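From: Rosemarie Hellwig
To: household-linen list
Date: 11 January 2018
Subject: Re: Folding bath towels for narrow shelves

Babatunde Nwachukwu wrote:
> We have moved to a flat with an airing cupboard that is only
> 50 cm deep. I fold our bath towels in half and half again and
> they still stick out, so the door won't shut. Does anyone fold
> in thirds? And do you put the hem inside or outside?

Thirds, yes. I changed over in August when we lost the big cupboard on the landing, and I wouldn't go back.

Lay the towel out on a table, not the bed. A bed gives under your hands and the edges wander. Fold the long sides in first so that they overlap, smooth it down, then bring the ends in. If a layer has bunched up, take hold of the top and lift it clear before you lay it down again. Pulling sideways drags the layers underneath with it.
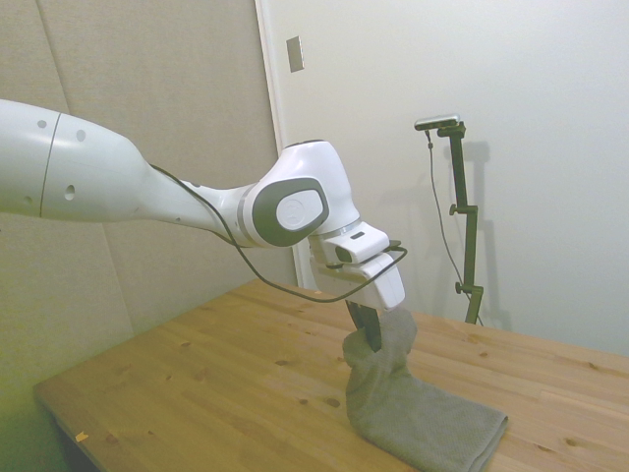
Measure the shelf before you settle on a size. Ours is 51 cm deep and I leave a little room at the back for air. Bello Oyewole suggested cutting a piece of card to the finished width and folding round it, which works well for the first few. After that you can do it by eye.

As for the hem, I keep it inside where I can. It is flatter than the looped part, so a pile with all the hems on one side starts to lean. On thick terry you will get a ridge across the middle whatever you do – press it with your forearm and leave it at that. 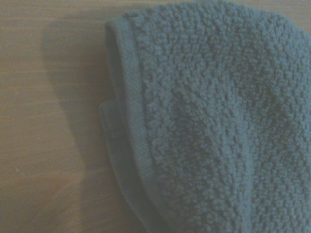 Rolling was mentioned on here before Christmas. I tried it with the hand towels and it was fine, but the bath sheets came out too fat for the shelf and I unrolled the lot.

Firdevs, do you still have the measurements for the wire baskets? I can't find your message.

Rosemarie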